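Gomitz is hiring a press and events writer, and I'd love to hear from you

Hi, Jozefína Holub here, head of communications at Gomitz. We've just opened a job I've been begging for all spring – a press and events writer for our Uslow office!

It's a nine-month contract starting in July, 38 hours a week, and you'd be working with me and two others (so three of us to answer your questions, and we do all talk at once). You'd write our announcements, look after the guest lists for open evenings and help our director, Norbert Gajdoš, with his speeches. He likes them short. I like them shorter.

You don't need a degree. I'd much rather see six pieces of writing you're proud of, and they can be anything – a club newsletter, a wedding toast, a complaint letter that got you a refund.

"I read every press release before it goes out, and I want to laugh at least once," Norbert told me when I asked him for a quote.

Send your pieces and a short note to the Uslow front desk by 5 p.m. on Thursday.
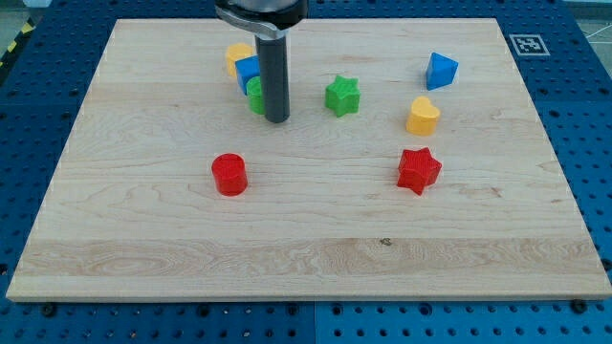 Filed under: Jobs & People

Press questions come straight to me, Jozefína Holub, at the Gomitz communications desk. Mornings are best.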